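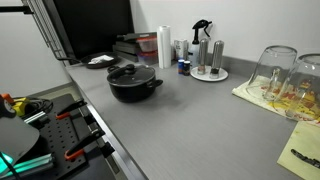
**Lid sticks to the pot after cooking, any way to get it off without a fight?**

Dotley

Bit of a daft one. I've got a black pot with a glass lid (the tinted sort, round black knob on top) and it's lovely for stews, but if I turn the hob off and leave the lid on, it clamps down like it's been glued. Last night I made a lentil thing, moved the pot over to the worktop to cool, went off to put my daughter to bed and came back 15 minutes later to find I couldn't shift it. I pulled the knob so hard that the whole pot came up with it – full of dinner! I had visions of lentils down the cupboards.

I got in eventually by putting it back on the heat, but I was nervous the whole time in case the glass went bang. Is that a safe thing to do? And is there a way of stopping it happening in the first place? The pot was my mum's before she moved to Culleven, so I'd like not to wreck it. There's no steam hole in the lid that I know of, if that matters.

---

Clodagh Ó Dubhghaill

You did the right thing, so don't worry. As the steam inside cools it turns back to water and the pressure drops, and then the air outside is pressing the lid down. Pulling harder won't get you anywhere and you might have the knob off, which I have done, and then you're really stuck.

Put it back on the lowest heat you've got and wait a couple of minutes. Don't turn it up high to hurry it along. Then hold one of the side handles with an oven glove and try sliding the lid sideways a little. You want to break the seal at one edge and let some air in, and once you hear the hiss it'll lift off easily. Keep your face back from it, there's still steam in there.

Please don't run the lid under the cold tap while it's hot. I know people who swear by it but I wouldn't with glass, tempered or not. If there's a chip or a crack anywhere round the edge I'd stop using it altogether.

To stop it happening, leave the lid tilted for the first while after you take the pot off the heat. I rest a wooden spoon across the rim and sit the lid on that. Dinner stays warm enough and you'll not have the wrestling match. It's worth giving the rim a good scrub as well – starchy stuff like lentils boils up and dries under there and then it really is a sort of glue.

---

Zivum

just get a lid with a vent in it, had one for years never stuck once

---

Quinlan

Agree with Clodagh about the spoon, though I use a folded bit of kitchen roll under one side (only once the pot's off the hob, obviously). Mine used to stick nearly every time I made rice.

One thing to add, check the knob screw now you've been yanking at it. Mine had worked loose after a similar battle and the lid spun round in my hand over a pan of soup. It's a two-second job with a screwdriver from the inside, just don't overtighten it against the glass.

---

Dotley

Thanks all! Did the spoon trick tonight with a chicken stew and the lid came straight off. Knob was a bit wobbly as well, so I've nipped it up. Clodagh, how did you get yours open in the end after the knob came off??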